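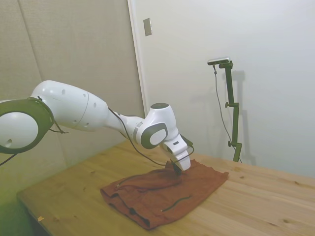 My bit of the project was folding, and I honestly thought I'd drawn the easy straw! Shanthi and Si-eun did the washing tests at Tetstead while I got a table and a pile of cloths. The rust-brown one on the light wooden table was my favourite, mostly because a fold shows up so well in that colour (even a small raised one, like where it's pinched up there). We wanted to know which cloths keep a crease after 24 hours in a drawer.

I folded each cloth in half twice and timed it with my phone. My best was 60 seconds for a whole pile, my worst I'm leaving out. Linen kept its creases, the fleecy ones sprang open, and I still need to redo the 2 cotton ones Lemlem sat on.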